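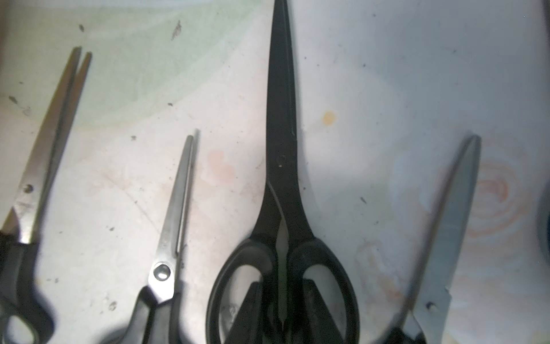
Libor Šťastný would like it noted that scissors are not a serious subject for a data card, and that the shared drawer at Gonwood managed perfectly well for years with a label reading MISC. SHARP. His objection has been logged in the issues file, where it has a thumbs-up from one other person, also Libor.

Gonwood Scissor Register
README, version 12

What this is

A plain list of the scissors kept in the Gonwood workroom, with a record of what each pair is like and what it has been allowed to cut. It has 292 entries, which is a good deal more than the number of scissors. An entry is made whenever a pair is sharpened, tightened, oiled, lent out or argued over, so a popular pair can fill a page while a dull one sits there with a single line from March.

The register is kept by Oluwatosin Omoregie. Corrections go to her. Complaints go to the issues file, see above.

What's in it

register.csv – the list itself, one line per entry
loans.csv – who has what, and when they said they'd bring it back
notes.txt – everything that wouldn't fit in a column
old/ – the previous attempt, by Pavliuk, in which every pair is described as "good"

Columns in register.csv

tag: the number on the cloth tape. Tape falls off handles. If you find a bare pair, don't guess, put it in the tin.

blade: steel or black. We tried "colour", and got grey, silver, silvery, metal and "normal".

handle: black plastic for a lot of them, which makes this the least useful column we have. It stays because the Takent pairs are different and people do ask.

screw: screw or rivet. A screw can be tightened. A rivet can be tapped with a small hammer by someone who knows what they are doing, and we have one of those, on alternate weeks.

rest: how the pair sits when you put it down. Shut, or a bit open. A bit open isn't a fault in itself. If it won't shut when asked, put F.

use: paper, cloth, string, tape, food, any. Nobody may write "any" for their own favourite pair.

cut: the result of the test below, from 0 to 5.

The cutting test

Take a strip of old cotton sheet and cut along it in one go, tip to pivot. Clean edge all the way, 5. Clean until the tips and then a chew, 3. Folds the cloth and carries it off between the blades, 0. Do it twice and write down the lower mark. Do not use the good linen. The good linen is 3,360 stitches into somebody's tablecloth and she has found out once already.

Paper tells you very little. Nearly anything will go through paper, including two pairs that had been marked for the bin.

Known problems

Left-handed pairs are marked L in the notes and nowhere else. This was a mistake in version 1 and has been carried forward faithfully.

Thirty-odd entries have no tag. To be exact, 33. Most come from the afternoon the tape ran out, and a few may be the same pair of kitchen scissors entered by different people in differing moods.

"Sticky" has been used for both stiff pivots and actual glue. If it matters, open the blades and look. Glue comes off with cooking oil and a rag, then warm soapy water. Dry the joint properly afterwards or you'll be adding an entry for rust.

The cut marks from before August 13, 2020 were done on felt. They run high and shouldn't be set beside the later ones.

Putting things back

Lay them side by side, all pointing the same way. Heaped in the drawer they nick one another, and the person reaching in gets a turn as well. Cloth scissors go back in the cloth drawer even if you only borrowed them for a minute, and especially if you borrowed them for parcel tape.

Borrowing and reuse

Copy the list if you like. Pralatbridge already has, and changed "F" to mean "fine", so please don't merge the two files.

The scissors themselves can go out for up to 12 days. Write it in loans.csv first. Libor's pair is still down as out; he says it's in his coat.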